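The Rate That Wants You to Do Laundry at Midnight

January 9, 2022
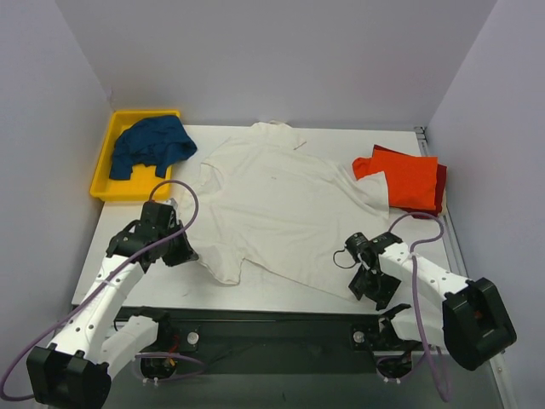
An off-white short-sleeved shirt, still waiting to be folded.

Our town has until the end of the month to say whether it wants to be moved onto Norard Electric's new time-of-use plan. The utility calls the plan Sultum. I assume a consultant was paid for the name, and I assume the consultant was paid at the peak rate.

The idea is simple enough to fit on the postcard they mailed us. Power costs more between 4 and 9 in the evening and less the rest of the time. If you move your heavy use out of those hours, your bill goes down. If you don't, it goes up, and you get a monthly email with a little orange bar showing how badly you did compared with "efficient homes nearby." I have never met the efficient homes nearby. I picture them sitting in the dark, eating crackers.

I should say that I'm not against charging different prices at different times. Power really does cost more to supply at dinnertime, when the sun is going down and every oven in the valley comes on. Somebody is paying for that now, and it's all of us, spread out so thin we can't see it. A price that tells the truth about that is a fair thing to want. My trouble is with this particular price, and with the way it is being slid under the door.

Start with who gets to shift. The postcard shows a cheerful dishwasher and suggests running it after 9. Fine. I can do that, and I can set the washing machine going before bed and deal with a damp heap in the morning. I work from home and my children are grown. The family across the road from me gets in at half past five with two kids who need supper, baths and clean gym clothes by bedtime. Their peak hours are the only hours they have. The couple in the apartments on Prendell Street share a basement laundry room that is locked at 8, so for them the cheap evening wash exists only on the postcard.

Norard's answer is that most customers will see "little or no change." I went to the information session at the library in the hope of finding out what little means. The slide said the average household would save 2 percent. An average is a wonderful thing to be. If my neighbor saves forty dollars and I lose thirty-five, the two of us together have come out ahead, and I'm sure he'll think of me fondly.

When someone asked how many households would pay more, we were told the modeling was still being refined. It was apparently refined enough to print postcards.

Then there is the matter of July. In summer the peak price goes up again, to almost double the off-peak one, and the peak hours happen to be the ones when a top-floor apartment has been baking all day. The advice in the handout is to cool your home in the early afternoon and "coast" through the evening. A well-insulated house can coast. The older buildings on the east side of town have single-pane windows and about as much insulation as a cereal box. You can cool them at 2, and by 4:30 you'll be living in a toaster again, only now you've paid for it twice.

The town over the ridge, Bisgaard, was switched a year before us, so we don't have to guess at everything. Their council asked for a trial first and got one: 100 households, with a promise that anyone who ended up paying more would be credited the difference. It was dull and slow and it produced some real bills that people could look at. They ended up asking for a shorter peak window and a discount for renters without their own laundry hookups, and they got the first and part of the second. We have been offered neither, and as far as I can tell our council hasn't asked.

What we have been offered is an opt-out. It's on page 20 of the enrollment booklet, under "Other Information," between the paragraph on tree trimming and the one on large-print bills. You have to call during business hours with your account number and the serial number of your meter. My meter lives behind a holly bush. I got the number on the third try and I have the forearms to show for it. The hold music, for those planning to follow me, is pan pipes.

I'd have more patience with all this if the savings were going somewhere I could point to. We were told that flattening the evening peak would let Norard put off building a new substation. Good. Then write down how much that saves and when it shows up on our bills. I asked about that too, and was told it would be reflected in future rate cases. I have lived here long enough to have seen several future rate cases arrive, and every one of them reflected upward.

So here's what I'd like from the council before it votes. Ask for a trial like Bisgaard's, run through a full summer. Ask for bill protection for the first year, so that people who can't shift aren't fined for having jobs and children. Put the opt-out on the front of the postcard, with a box to check. And get the number of households that will pay more, even if it's an ugly number.

Until then I've stayed on the old rate, where the laundry costs the same whenever I get to it. I ran a load at 6 last night. It felt a little reckless.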